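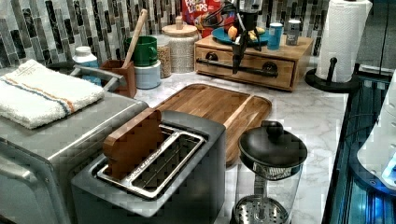

Flirkham, 18 December 2024

The Residence closes to day visitors this evening and will reopen in the new year. The past week has been taken up almost entirely with the question of breakfast, and I set down here where matters stand, as the house diary has always recorded such things.

Residents at Nasrallah House have eaten breakfast together at 8 for as long as the present rules have been in force. In November the management received a written request, signed by 22 residents, that the fixed hour be dropped and that each floor prepare its own meal in its own kitchen. The request was courteous and well argued. It noted that several residents now leave on the early Vusten bus, and that a person who returns from a night shift has little use for porridge an hour after going to bed.

The management met on the matter twice. At the first meeting it was agreed that the common breakfast had been established for the sake of company, and that any change should be judged on those grounds before cost was considered. At the second meeting cost was considered at some length. The bread order from Teseo is placed for the whole house, and the bakery has confirmed in writing that it will not split the delivery by floor. A single drop at the side door will therefore continue under any arrangement, and someone must carry the loaves up.

I spent part of Monday's allotted office time -- or what would have been office time, had the boiler inspector not called -- reading the older diaries on this subject. An earlier warden moved the hour twice in one winter and then moved it back. She gave no explanation either time. Another entry runs to three pages on marmalade.
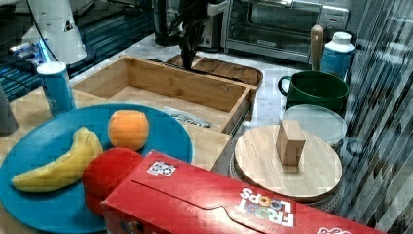 Tuulikki Pesonen asked at the residents' meeting whether the house was prepared to lose the one hour in the day when the floors spoke to each other, and said she would sooner see the meal moved to the evening than given up. Her remarks were followed by a long discussion, in which the second floor was for supper and the third floor was for leaving everything alone. It was put on record that the porridge is generally thought to have improved.

The following was agreed, on a trial basis, and will be posted in the hall. The common breakfast will be kept on weekends. On working days the floor kitchens will be open from early morning, and residents will make their own toast, tea and eggs at whatever hour suits them. A common supper will be held once a week, with soup, and attendance will be expected though not enforced. A sum of 500 has been set aside from the general fund for additional plates and for a second kettle on the top floor, where the first is slow.

Labeling of food remains a difficulty. The present rule asks for a name and a room number on every item, and compliance is poor. Room 104 has written to propose a system of colored stickers. The proposal was received with thanks and deferred.
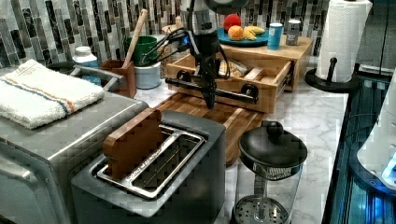
Kitchen counter with cutting board, Nasrallah House

Snow is forecast tonight for the upper part of town. The side path has been salted as far as the gate. Teseo will make its last delivery of the year in the morning, and residents staying over the holiday are asked to order rye by leaving a note in the tray at the front desk. The hall piano has been tuned. Supper this evening was lentil soup, and the conversation went on past ten.

Comments (3)

Former resident, second floor: We had this same argument in my day and supper won then too. It lasted until spring. Please keep the weekend breakfast whatever happens.

M.: Will the early kitchen hours apply over the holiday, or only once the house reopens? The notice in the hall does not say.

Ilse: I should like to read the three pages on marmalade.

This website uses cookies to remember your settings. By continuing to read, you agree to their use. Accept | Manage settings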